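Two-Arm Cell Maintenance: Gallery
Drallach Manipulation Laboratory

This page documents the routine care of Cell 44, the two-arm tabletop station in the east wing of the Drallach laboratory. The cell is used by the grasping and handover groups and is serviced each August, with shorter checks between projects. Leire Carretero, who is responsible for the cell, prepared the notes below for new staff and visiting researchers. They follow the order of the service sheet and do not replace the written procedure, which must be signed before any work begins.

Before the service
The arms are brought to the park position under program control and the motion log is saved. Operators should note any joint that has reported a fault during the current project. Power to the grippers is switched separately from power to the arms, and both switches are labeled at the Vurik cabinet.

Cables
Cable routing is checked at low speed through the full working range of each arm. A cable should keep enough slack to follow the wrist through its last turn without pulling at the connector. If a cable rubs against a link at any point, it is to be rerouted and the check repeated from the start.

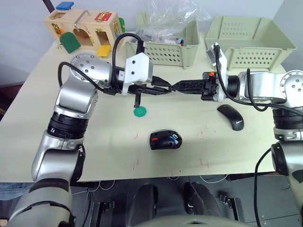 Slack that suits one task may be too short for another, and for that reason the routing check is repeated whenever the task area is moved. The person making the change records it in the cell log with the length of cable released at each clip.

Gripper alignment
The two grippers are brought together tip to tip above the center of the table. The approach is made in manual mode with one hand on the stop button. Any offset between the fingertips is measured in both directions and entered on the sheet. Offsets outside the limit are corrected at the mount first, and in software only with the approval of the cell lead.

Fingers and mounts
Fingers are inspected for wear after every 3000 grasps. Mount screws are tightened with the Lellberg torque driver kept in drawer 92. Ordinary hex keys are not to be used on the mounts.

Task objects
Objects used in trials are returned to their assigned places at the end of each session. Damaged items are reported to the group that owns them and are not repaired by cell staff.

Return to service
The cell is released after one complete run of the Robles test program with no stops. The signed sheet is filed in Room 133, and a copy remains with the cell until the next service. Questions about the schedule may be sent to Leire Carretero through the laboratory office.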